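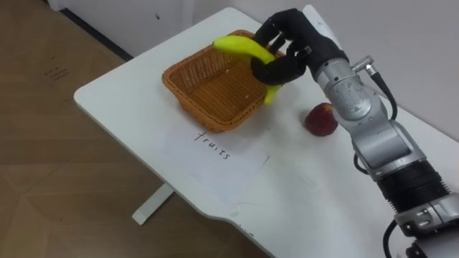

Atisia 果蔬保鲜盘:用了一个夏天,我还是想不通它贵在哪里

2018年7月26日

先说结论,省得有人翻到最后才骂我浪费时间:这个东西我不会再买第二个,也不会劝你买。但它也没有差到要退货的地步,至少我没有退。我把说明书读了三遍,把它在厨房里挪了几个位置,香蕉、桃子、牛油果都试过,最后得出的看法和拆箱那天差别不大。

Atisia 保鲜盘是个什么东西?一个圆盘,扁的,灰白色,大小跟茶杯碟差不多,中间一个小风扇,风扇下面一个抽屉,抽屉里塞一片滤芯。插上电,风扇转,厂家说它会把水果周围的空气吸进去,滤芯把乙烯抓住,吐出来的空气就“干净”了。水果闻不到自己放出来的乙烯,就熟得慢。把它放在果篮旁边或者果篮里面都行,包装上画的是放在里面。

乙烯催熟这件事是真的,这个我不抬杠。小时候家里买了硬柿子,我妈就往袋子里塞个苹果,扎紧口,过几天就软了。道理全在那个扎紧的口上:气体跑不掉,才攒得起来。所以我第一个疑问就来了。果篮是敞开的,搁在厨房台面上,窗开着,抽油烟机开着,人走来走去,乙烯本来就散得差不多了。拿一个小风扇去对付一整间厨房的空气,就像在院子里放一台除湿机。能抽出水来吗?能。院子会变干吗?

我给客服写过信问这个。回信很快,也很客气,署名 Gladys Chege。她说保鲜盘“在水果周围形成一个洁净的微环境”。我又问,这个微环境有多大,开着窗还在不在。第二封回信也很快,说建议放在避风处使用。我觉得这是个老实的回答,只可惜包装上没印。我家厨房里避风的地方只有柜子里面,而一旦把水果放进柜子,我宁可直接放冰箱的果蔬格。

说说我怎么试的。我不是实验室,没有测乙烯的仪器,别拿论文的标准来要求我。我用的是最笨的办法:同一把香蕉,八根,掰开,一半放在有保鲜盘的篮子里,一半放在普通的篮子里,两个篮子分在台面两头。每天早上烧水的时候看一眼,记在挂历的空白处。香蕉最适合干这个,颜色变化谁都看得出来,而且便宜,放坏了做香蕉面包也不心疼。

第一轮,有盘子的那边确实慢了一点。没盘子的那几根先起的斑点。我当时还挺高兴,差点就写了一篇好评。后来一想不对,有盘子那一头靠窗,早上凉快,另一头挨着烤箱,那几天我又正好在烤东西。于是第二轮我把两个篮子对调,盘子跟着篮子一起搬到烤箱那边。这回反过来了,有盘子的先起斑。

第三轮我把两个篮子都搬到餐厅的边柜上,离烤箱远远的,窗也关了。两边几乎一起变黄,一起起斑。硬要说的话,有盘子的那边里头有一根到最后还剩一截比较干净的皮,可是另一边也有一根是这样的。香蕉这东西,同一把上也有先熟后熟。

三轮香蕉说明不了多少问题,我承认。可是一件卖这个价钱的东西,效果如果要用统计学才能看出来,那跟没有效果在我这里是同一回事。我每天早上站在台面前,关心的只有今天这根还能不能吃。把篮子从烤箱旁边挪走,效果我是看得见的,而且一分钱没花。

桃子试了一次就没再试。桃子坏起来是从碰伤的地方坏,跟乙烯关系不大,哪个在袋子里被压了哪个先烂。软桃子放在那个盘子上面还有一个麻烦,盘子表面是一圈一圈的凸棱,据说是为了通风,桃子坐在上面,底下硌出一道一道的印子。后来我把盘子移到篮子边上,印子没了,可那样它离水果又远了一截。厂家画的那个漂亮的图,盘子在最底下,水果堆在上面,我怀疑画图的人没真放过桃子。

牛油果倒是有点意思。我一直觉得牛油果的问题从来都是熟得太慢,然后突然太快,中间能吃的时间短得可笑。保鲜盘要是能把那个“能吃”的窗口拉长,我愿意当场改口。结果呢,硬的还是硬的,硬了好些天,等我不再每天捏它的时候,它悄悄地熟过头了。切开有黑丝。这可能怪我,也可能怪那颗牛油果,反正盘子没帮上忙。

接下来讲滤芯,这是我最有意见的地方。

滤芯说明上写的寿命是 2,000 小时。听着很长,是吧?你拿纸笔算一下。这个盘子没有定时,没有传感器,插上就一直转,一天到晚地转,那么一个季度都撑不到。盒子里送一片,补充装五片一包,单买没有。补充装的价钱我就不写了,各地不一样,总之我付款页面开到一半把它关了。按这个用法,滤芯的开销加起来会比我每年扔掉的烂水果贵,我甚至不用把电费算进去。

而且滤芯到底到没到寿命,你没有任何办法知道。它不变色,也没有指示灯。盘子上有一颗灯,是电源灯,通电就亮。我把滤芯抽出来,灯照样亮,风扇照样转,一切看起来都在正常工作。这种设计我很不喜欢。我宁愿它做一个粗糙一点的提示,哪怕是包装里附一张贴纸,让我自己写上日期也好。

滤芯里是什么,说明书上写“复合矿物吸附材料”。我写信问是哪种矿物,这回 Chege 女士说属于配方内容,不便透露。我能理解做生意要保密,但是同一张说明书上又写着“食品接触安全”,没有写依据的是什么标准。两句话放在一起,前一句不肯讲,后一句要我信。

做工方面,说几句公道话。风扇很安静,这是我没想到的。晚上厨房里没别的声音的时候,凑近了能听见一点,站着就听不见。外壳接缝整齐,抽屉推拉顺滑,电源线够长,插头也不笨重,不会把旁边的插座挡住。底下有防滑垫,换过几次地方都没掉。可以拆开洗,上盖直接拿去冲水就行,我洗过好几次,没有变形。如果它是一台小风扇,我会说这是一台做得挺好的小风扇。

清洁还有个问题要提醒。那些凸棱之间会积东西,葡萄梗、香蕉蒂的碎屑、洋葱皮(对,我有一阵子把洋葱也放过去了,后来看说明书才知道不建议)。用刷子才刷得出来,抹布不行。最烦的是小果蝇,夏天本来就有,风扇一转它们也不怕,我甚至看见有一只停在出风口上。厂家没说过能防果蝇,这个不怪它,只是我之前隐隐有过一点指望。

网上的评价我当然看了。好评很多,内容也很像:“明显感觉水果更新鲜了”“全家都说好”。我不是说人家撒谎。人花了钱,又看见一个东西在那里转,自然会觉得有变化,我第一轮的时候不也差点写了好评吗。但我翻了很久,没有找到一个人说自己同时放过另一篮没有盘子的。一个都没有看到。有个署名 Guðlaug Lauritsen 的买家写得最详细,贴了长长的一篇,说用了以后水果扔得少了。读到中间她提到,买了盘子之后她开始每次少买一点,因为想看看效果。少买一点,当然扔得少。那篇评价给了五星。

顺便说说我拿来比较的其他办法,都不新鲜,但既然写到这里了。

分开放。香蕉单独放,苹果单独放,猕猴桃想让它快点熟就跟苹果待在一起。家里有两个篮子就能办到,篮子旧的也行。

香蕉蒂上包保鲜膜。流传很广,我以前也试过,说不出有没有用,包得不好看,拆的时候烦人。有人会说我双重标准,对保鲜膜宽容,对 Atisia 刻薄。那当然,保鲜膜家里本来就有。

冰箱。香蕉放冰箱皮会黑,里面没事,很多人被皮吓住了。我现在熟到刚好就往冰箱里一放,皮黑就黑,第二天吃照样好好的。小孩子不肯吃黑皮的,剥好了再给他们就没话说了。

还有一种是放滤包,不插电,一小包扔在冰箱果蔬格里那种。原理跟这个盘子号称的差不多,至少果蔬格是个关着的地方,听起来道理更通一些。我用过 Gritcombe 的,便宜,也看不出明显的效果,但是便宜。它的包装上也没有写“微环境”。

再有就是木盒子。Fung-ping Tang 听说我在折腾这个,给我推荐了 Cirkuvwood 的带盖果箱,说她放土豆和苹果都好用。我去店里看了,东西是漂亮的,盖子也很沉,价钱比 Atisia 还高一截。我没有买,所以没有资格评论好不好用。她的土豆我倒是吃过,就是普通的好土豆。她家厨房朝北,一年到头阴凉,我觉得功劳有一半要算在那面墙上。

那么谁适合买这个盘子?我认真想过,不想写一句“见仁见智”糊弄过去。如果你的水果是放在一个带门的储藏间里,地方小,不通风,又没法放冰箱,一次买得又多,那么也许值得一试,这种地方气体真有可能攒起来。我自己没有这样的储藏间,没试过,所以只能说也许。如果你跟我一样,一个篮子摆在台面上,每隔几天买一次菜,我看不出它能替你做什么。

如果已经买了,有几点使用上的建议:离窗远一点,离烤箱和冰箱侧面也远一点,冰箱侧面是热的,很多人不注意;水果别直接压在凸棱上,特别是软的;上面的盖子勤洗;出门几天就把插头拔掉,反正水果也吃完了,没必要让滤芯白白耗着。拆开滤芯那天拿油性笔在边上写个日期,写在塑料框上,别写在滤料上。

退货的事也说一下,有读者问过类似的产品能不能退。Atisia 的条款是滤芯拆封之后不能退全款,会扣掉滤芯的钱。可是不拆封滤芯你怎么试呢?这一条写在网站很靠下的地方,字比别处的小。我是在想退的时候才看到的。扣完再加上寄回去的运费,我拿到手的剩不了多少,索性留着了。

现在它放在浴室窗台上晾着一块洗脸巾。抽屉空着,没装滤芯,风扇朝上吹。干得是比以前快一些,不过我没有另外挂一块做对照,这句话你们看着办。

补充几条,是写完之后翻笔记发现漏掉的:

颜色只有灰白一种,溅上番茄汁要马上擦,我晚了一晚上,留了个淡淡的印子,到现在还在。

说明书的中文翻译有一处写反了,“进风”和“出风”标错了位置。拿一张薄纸巾凑过去试一下就知道哪边是哪边。我写信告诉了他们,回复说会转给相关部门。

电源适配器会温热,摸着不烫,但我不会把它塞在一堆纸袋后面。

有一款大号的,可以放在餐桌中间,带木托。没买,也不打算买。有用过的请在下面留言,最好是旁边放了另一篮水果一起看的,没放的也可以留,就是我不一定信。

评分:做工四颗星,安静程度四颗星,滤芯的卖法一颗星,保鲜效果我不打分,我没看见可以打分的东西。

下一篇写 Kvaran 的磨刀器,已经磨坏了一把水果刀,正在磨第二把。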